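Getting a community page back after the only admin loses the login

December 2020

The Jurnton noticeboard page has 4,000 followers, a fair number for a town its size. For most of the winter it had no working administrator. The page was still up and people could still read it, but the only account able to post to it or change anything belonged to a woman who could not log in to it.

She agreed to talk about how that happened and what she did about it, on the condition that we left her name out. She still runs the page, now with two other people, and she says she gets enough messages as it is.

"I set it up years ago when the road to Lommont was closed with the flooding," she said. "It was only meant to be for the road. Then people started putting lost dogs on it and it went from there."

She made the page from her own personal account, which she had opened with an email address that came free with her home internet. When she changed internet providers in March she kept the old email address going for a while and then let it lapse. At that point she was still logged in on her phone and on the computer at home, so she didn't notice anything was wrong.

"You don't think about logging in if you're never logged out. I couldn't have told you what the password was. The phone knew it."

The phone was replaced in winter. The computer logged itself out not long after, possibly after an update, though she isn't sure. When she tried to get back in, the site offered to send a code to her email address, and the email address no longer existed. The other choice was a mobile number ending in two digits she recognised as belonging to a phone she had given up before the page even started.

"So I had two doors and they were both bricked up," she said.

What she tried first

Her first attempts were guesses at the password. She had a short list of passwords she used for most things and she worked through all of them with different capitals and different numbers on the end. After a while the site stopped accepting attempts and told her to come back later. She did this over several nights and got locked out each time.

She would tell anyone else not to bother with that. "Have three goes, and if it's not one of those, stop. All I did was make it look like somebody was trying to break in. And somebody was, it just happened to be me."

Next she rang her old internet provider and asked for the email address back. The person on the phone was polite and told her that closed mailboxes could not be reopened once a certain time had gone by. She asked whether she could sign up as a new customer and choose the same address. She could sign up, but the address was not available.

She then opened a second personal account and wrote to the noticeboard page from it, asking for help. This was pointless, as she now admits, because the only person who could read messages sent to the page was her, on the account she couldn't get into.

"I did it at eleven at night. It seemed like a good idea."

There was also an offer of help that she is glad she turned down. After she mentioned the problem in a different group, a stranger wrote to say he could recover any account for a fee. He wanted a copy of her driver licence and payment in gift cards. She asked him a few questions and he became short with her. She blocked him.

"I'd been posting warnings about that exact kind of thing for years," she said. "I still thought about it for a good 20 minutes, because I was that fed up."

The page on its own

Meanwhile the page carried on without her. Visitors could leave their own posts, an option she had turned on in the early days, and these waited in a queue for someone to approve them. When she finally got in there were 81 sitting there. Most were out of date. There were garage sales that had come and gone and a cat that had long since been found under its owner's house.

Comments on the older posts did not need approval, and those were more of a worry. A few advertisements for sunglasses had turned up, and an argument about parking on the main street had run on for weeks under a post about a cake stall. One commenter had been asking whether the page was dead.

"I could see all of it from my new account and I couldn't touch it. I reported the sunglasses ones like any member of the public would. Some of them came down."

She considered starting again with a new page. Several people told her to. What put her off was the photos, 915 of them by her reckoning when she went through the albums afterwards, including scans of old shopfronts that people had lent her and taken home again. She had not kept copies anywhere else.
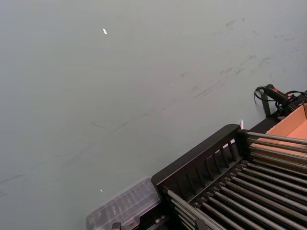
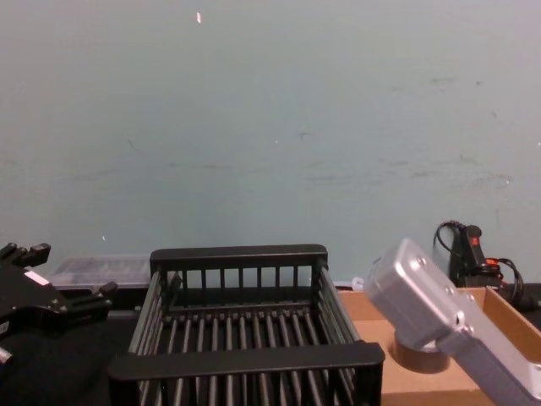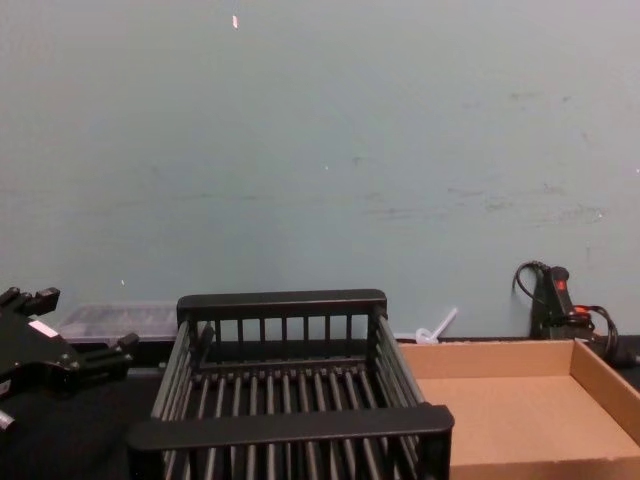 Scuffs and smudges on a pale surface.

How she got in

The recovery itself was less interesting than the wait for it, she said. It came down to two things.

The first was an old tablet in a drawer. She had used it to read in bed and had stopped when the battery became unreliable. Her niece suggested charging it and seeing what was still signed in. It took most of an afternoon to come to life. The app was too old to load properly, but the web browser still had her session open, and she could see her own account, although it asked for the old password whenever she tried to change the email address.

The second was a notebook. Once she knew she was looking for one particular password from one particular year, she went back through the exercise books she kept beside the computer for phone numbers and recipes. It was written on the inside of a back cover, with no label. It had the name of a dog she had at the time and the number of a house she had since moved out of.

"I'd been guessing with the wrong dog," she said.

She changed the email address first, then the phone number, then the password, and waited for the confirmation of each before going on to the next. She thinks the order matters. If she had changed the password first and something had failed, she would have been back with a code going to a mailbox that wasn't there.

She did not post anything on the page that night. She added her niece as a second administrator and went to bed.

What is different now

The page has three administrators. One of them is the niece and the other works behind the counter at Durrani, the hardware shop, and used to send in more lost property than anybody. All three have full control, which she was nervous about.

"I'd always thought if you give someone the keys they can lock you out. And they can. But I'd managed to lock myself out without any help, so I thought, what am I protecting here?"

Each of them turned on the two-step login. She uses an app for the codes. The niece does the same, and the man from Durrani has his sent by text message because he prefers it. She printed the backup codes the site gives out and put them in an envelope with her house insurance papers. She was firm that they should be on paper.

She also moved her passwords into Ernar, a password manager that the niece already used. It took her two evenings, and she found accounts she had forgotten, among them a recipe site and a shop that had closed. She doesn't like everything about it. It fills in the wrong box on her bank's website and she has to delete it each time. The main password for it is in the envelope as well.

The email address on her account is now one that has nothing to do with her internet provider. She would put this ahead of everything else if people were only going to do one thing.

"Go and look at what email is on there. Don't go by memory, go into the settings and look. Then look at the phone number. If it's your work email and you're thinking of retiring, change it before you hand in your pass."

She has been asked to do the same check for other pages in the district. At the swimming club the page belonged to a parent whose children had left school, and she was still getting the messages and had been too polite to say so. A walking group in Lommont had four administrators listed, and three of those turned out to be old accounts of the same man.

With the photos, she downloaded the lot using the site's own export tool and put them on two memory sticks. One is at her house and one is at the niece's. The download arrived in folders with names made of long numbers, and she has been going through them a bit at a time to label them. She is up to the shopfronts.

We asked whether the followers had noticed the page was back. She said the first thing she put up was a short note explaining that she had been unable to log in and that the queue had been cleared. It got a handful of likes. Under it, the first comment was from someone asking if the road to Lommont was open.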